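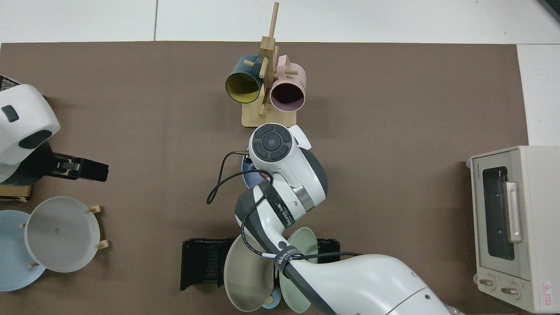
The Small Stuff Eats the Budget

How a first kitchen bench gets planned, priced and paid for

2019-08-18

Print this article | E-mail this article

Ask people what it takes to start working with robots at home-kitchen tasks and they will talk about arms. Payload, reach, how many joints, whether the vendor answers the phone. I love that conversation and can have it all day. But I spent a good part of this summer with the planning sheets for the Duvoldale kitchen bench, a two-arm setup run by a small outfit called Irnerer, and what got me excited was everything below the arms on the list. Row after row of plates, racks, mats, brackets, cable ties and tape!

Irnerer bought the arms out of one pot of money and everything else out of another, and I think that was the smartest decision on the whole sheet. The arms were a single purchase with a long paper trail. The second pot, which they called the bench budget, was set at $4000, and whoever was working on the bench that week could spend from it without asking. By the time the first round of tasks was up and running it stood at $3720 spent. I have seen plenty of projects where those two figures were the other way around.

So what's in a bench budget? More than you'd guess, and most of it comes from ordinary housewares shelves.

Start with the task, then the dishes

The Duvoldale team wrote their tasks down first, in plain kitchen language. Put the plate in the rack. Hang the mug on the tree. Get the fruit onto the plate. Open the toaster oven. Then they went shopping for those sentences. A wooden mug tree, a slotted black dish rack, a plate stand with pegs, mugs and plates in different colors, a countertop toaster oven. All things a person might have at home, and that was the point of buying them.

I like this way around a lot. If you shop first, you end up with a drawer of clever gadgets and a task list bent to fit them. If you write the sentences first, each item on the sheet has a job before it has a price, and it gets much easier to say no to things. The sheet has a column headed "which sentence?" and anything with a blank there got struck out. A very handsome knife block went that way, and so did a set of nesting bowls that I would have bought without thinking.

Color deserves a line of its own when you are planning. Mixed colors cost nothing extra, and they make it far easier to talk about what you want done. "The pink mug" is a better instruction than "the mug on the right," particularly once somebody has moved the mugs. The team also looked for mugs whose insides are a different color from their outsides, which makes it easy to tell at a glance which way up one is hanging.

Buy spares before you need them

This is where first-time planners get caught. A plate is cheap, right up until it is the only one of its kind and it's in pieces on a Tuesday afternoon. The Irnerer sheet has $200 set aside for replacement dishes, entered on day one, before a single plate had been lifted. I asked whether that felt pessimistic and was told that it felt like groceries.

The rule they settled on is to buy the spare at the same time as the original. Housewares lines come and go. The shade of green you were so happy with in February may be gone by the time you want another, and a replacement with a thicker rim or a slightly different curve changes the grasp. So the spares are bought together, labeled and boxed, and the box lives under the bench.

Racks and stands follow the same thinking, with one wrinkle. Two racks with the same label can have slots spaced a little differently, so take a plate with you to the store and try it. Really do this. I have now stood in an aisle sliding a dinner plate in and out of a dish rack while other customers steered around me, and it saved me a return trip. 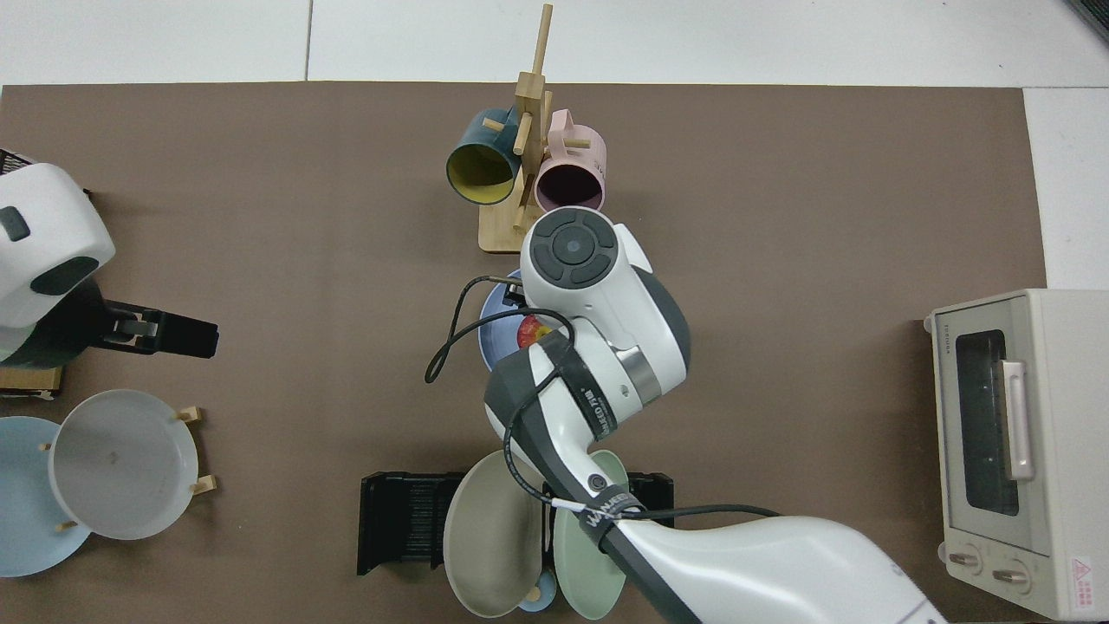

The mat was the best money on the sheet, in my opinion. It came to $39, and it does three or four jobs at once. It softens the landing when something slips. It gives you one plain color behind everything, which the cameras appreciate and so do tired human eyes. It marks out the working area, so you can see whether an item has wandered. And it hides the tile, with all those grout lines you'd otherwise end up knowing by heart. The team priced a custom-cut top at many times the cost and left it on the wish list, where it still sits.

The appliance question

Do you need a real appliance on the bench? For Duvoldale the answer was yes, and I agree, but plan for it with open eyes. A toaster oven is bulky, it takes up a good slice of a small work area, and its door swings into space you may have been counting on. Measure with the door open. Then measure again with the arm where it would need to be to get hold of the handle, because that is the number that decides where the thing goes.

Handles vary a great deal too. Some are fat bars with plenty of clearance behind them, and some are little lips of plastic that even my own fingers slide off. Look at the gap behind the handle before you look at the wattage. You may never plug the oven in! For practicing doors and knobs, an unplugged oven teaches just as much, and the budget line for electrical work gets a lot shorter.

Cables, straps and the fiddly page

Page four of the sheet is titled "fiddly," and it is my favorite. Straps, tape, clips, small brackets, rubber feet, felt pads, a label maker, extra fasteners in the sizes that always roll under things. No single line is big. Together they came to more than the dishes did.

Cable routing in particular deserves time and money in the plan. A cable running to the wrist of an arm needs slack so the joint can turn, and slack has a talent for finding mug handles. You will try one path, dislike it, and try another. Budget for several tries: reusable straps for the weeks when you are still deciding, and better fixings once you have decided. Irnerer put down half a day for this and used two. The revised sheet says two.

Also on that page is a line for cleaning supplies, and one for fruit. I was delighted by the fruit line. Real fruit bruises and has to be bought again and again, so it sits under consumables with the tape, and somebody adds it to the list on Fridays.

What they would do next time

The second bench is already being sketched out, under the name Manurung, and the planning sheet has been carried over with changes. The task sentences come first again. The spares line is bigger. There is a new line for storage, a plain shelving unit, after a summer of boxes under the bench and bruised shins. Shipping has its own row now, having previously been scattered through the others, and it made everyone wince a bit to see it added up.

The toaster oven is moving, too, at least on paper. One version of the sketch puts it on a small rolling cart so it can be brought in for door tasks and wheeled away afterward. The other version leaves it where it is and makes the mat bigger. The cart costs more, and the brakes on the one they tried were not great. They'll price a second cart before the order goes in.

If you're putting together a sheet of your own, borrow the "which sentence?" column and the fiddly page. Take a plate to the store.

Print | E-mail to a friend

Contact the editors | Copyright 2019, all rights reserved | Back to top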